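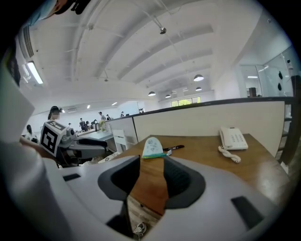 Looking after your Tonine hand grippers: the questions I get most

Filed under: Workshop Help > Grippers and Hand Tools
Updated August, by Kavitha Kamath

I look after the Tonine pairs at Plaltora, and my inbox fills up with the same handful of questions every time a new crew starts (hello, new crew!). So I've put the answers in one spot. If yours isn't listed, come and find me at the bench before nine.

How do I know which gripper is left and which is right?

Check the sticker inside the handle. Please don't go by the marker cube, they look awfully alike until you've stared at them for a month. If you swap the pair by accident, swap them back and start your take again. I can't untangle it afterwards.

The jaws don't close all the way. Is it broken?

Probably just grubby. Open the jaws, blow out the gap and run a dry brush along the dark pads, right down into the ribs if your pads have them. Paper fluff and pencil shavings are the usual culprits. If it still won't close, back off the stop screw a quarter turn and try again. Any more than a quarter turn and you'll have pads that rub, and then you're in for a new set.

What should I test it on?

Something thin and something floppy. I use a pen and a bit of folded paper, one in each hand. If the pen stays put when you tilt your wrist, the squeeze is fine. A soft pouch is a good third go, it shows up a lazy spring straight away.
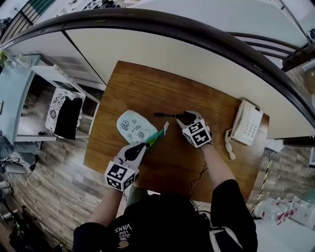 Pen in one gripper, folded paper in the other, pouch waiting its turn.

Can I clean the marker cubes?

Yep, with a dry microfibre cloth and nothing else. No window spray! Feng-yi Cheung went at one with the lemon stuff and the black came up grey and patchy at the corners. Lifted edge on a print? Don't glue it yourself, bring it in and I'll put a new face on. Store them with the cubes facing up, too, so nothing leans on them.

How often do the pads get changed?

Every 800 grips or when they go shiny, whichever comes first. The spare set is part 129, in the second drawer. Two screws each side, snug but not tight. I had a pair of Arside pads in for a while and they were lovely and soft but chewed through in no time, so we're back on the originals.

Do I have to recalibrate after a pad change?

You do, sorry. Full open, full closed, three times, and watch the reading. Closed should sit at 26 or under. If you're getting 67, you've left the backing film on a pad (I've done it twice).

It got dropped. Now what?

Don't keep using it, even if it seems fine. Pop it in the blue tub with a note saying which hand it was and where it landed. Tsz-kin Ng and I go through the tub on Sunday, and most of them come back the next morning.

We use cookies to remember your settings. By staying on this site you're OK with that. Manage cookies | Got it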